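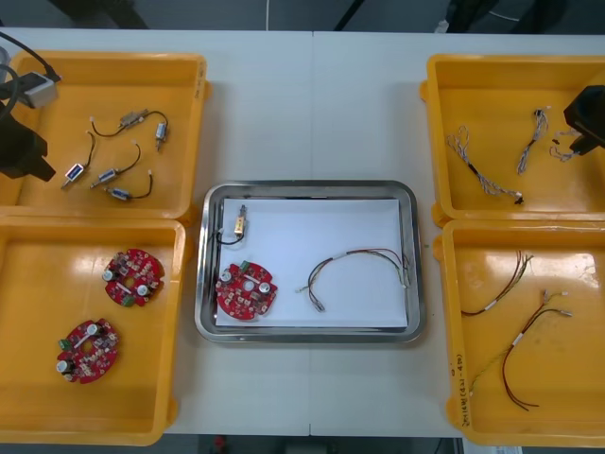 Our kitting table: parts in the yellow trays, one kit going together in the steel tray in the middle.

How much should we set aside for a second two-arm kitting station?

Posted by banddale_bench, 2019-04-29

I run the assembly side of a small shop in Banddale. We put together kits for a customer who does valve controllers — solenoids, round red boards, wire harnesses — and each kit gets one of each before it goes down the line. We've had one two-arm station on it since October and now I've been told to write up a budget for a second one.

My problem is that the first one was bought as a package from Wudmont and the invoice was one big number. I don't know what was arms, what was grippers, what was the table and what was somebody's time. So I'm looking at the quote for number two and I can't tell if it's fair or padded. It also has a line for "fixtures and trays" that made me laugh out loud, because we use plain yellow plastic trays and a steel one with a sheet of paper in it.

Things I'd love to hear about: do I need to buy the same arms again, or can I mix brands? What do people forget to put in the budget? And is there any point buying a bigger table? We have two trays a side and the arms get in each other's way if I push it. We do 200 kits on a good day and the customer is asking for 400.

wiresandwhatnot

Oh boy, I did this exact exercise last year, so let me save you some pain. Ask Wudmont for the quote split into lines. They'll do it, they just don't like to. If a seller won't tell you what the grippers cost by themselves, you can't plan for replacing them, and you will be replacing fingers and pads. I'd put a spare gripper in the first order. Waiting on one is a miserable way to spend two weeks.

Stuff I left out the first time: cables (the ones that loop off the wrist get tugged all day long and they do give up eventually), a second set of trays so someone can load while the station runs, extra floor space for the controllers, and training hours. The training hours were the big one for me. I budgeted zero and it ate most of a month.

On harnesses — be careful with your kit count. Boards are easy. Thin loose wires with little connectors on the ends are not, and they'll tangle with each other if you dump a pile in a tray. We only lay a few in at a time, which means a person has to keep topping up, and that person's hours belong in your budget too! My boss did not enjoy that part of the spreadsheet.

As for the table, ours is two sections pushed together, and I wouldn't go bigger. More table just puts parts where the arms have to stretch.

Vutia_Dan_not

just buy used. we got ours used from a place in Wuisan and its fine. dont pay for trays lol

kitroom7

I'd go slower than the answers above. Before you spend anything, time the station you have. Use a stopwatch, pick a normal shift, and write down when it's picking and when it's sitting there waiting for someone to refill a tray. Ours was waiting way more than I would have guessed, and after we fixed the refills we put off the second station by seven months.

If you still need it after that, I'd stick with the same arms. Mixing brands looks cheaper on paper, but then you have two sets of spares and two programs to keep up. Used is okay if you can get parts and somebody will pick up the phone. Check that first.

One more thing for your write-up: label the trays properly and put the part numbers in your parts list the same way. We had handwriting on the rims and a new hire read one wrong. We ended up scrapping $2077 of kits that week, and a label maker would've been the cheapest line in the whole budget.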